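Gripper trials: frequently asked questions

Last updated April 2026

What are you comparing?
Two sets of fingers for the same arms. The Soklow set is a stiff wedge with a flat inner face. The Barua set is softer and bends a little on contact. We are also comparing wrist cameras with an overhead view, using the same tasks for both.

Why cups and mugs?
They are awkward in useful ways. A handle can be gripped, or it can get in the way, and a rim gives a thin wall to pinch. Everyone who reads our results has the same sort of thing in the kitchen, so the tasks are easy to repeat elsewhere.

How many attempts make up a trial?
There are 96 attempts for each set of fingers, split evenly over 4 tasks. An attempt counts as a success if the cup is lifted, moved and put down upright within 15 seconds. Anything else is a failure, including a cup that is put down and then tips over.

Do you change the controller between sets?
No. Both sets run on the Clavton controller with the same speed and force limits. We changed the force limit once in December and threw out the 177 attempts made before that.

Does the wrist camera replace the overhead one?
Not for us. The wrist view is better for the last few centimetres, when the fingers have to go either side of the cup. The overhead view is better for choosing which arm should reach for it. Glossy mugs can cause trouble for both.

Can I have the raw results?
Write to Soledad Herrero at Camusell and say which tasks you want. The files are large, so we send them by task.

What does the set-up look like?
Cups, mugs and a wooden board, from the wrist and from higher up.

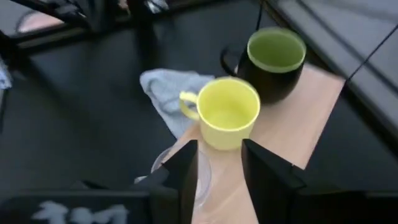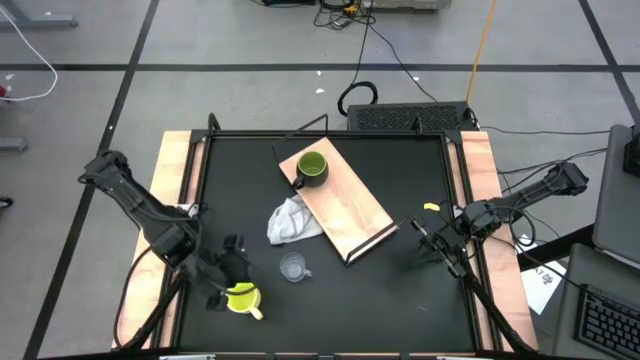

How often do the fingers need recalibrating?
Once at the start of each session, and again after any change of fingers. We close them fully, set that position as zero, then open them to the limit and check the reading. If the two readings don't match the last session's, we check the mounting screws before running anything.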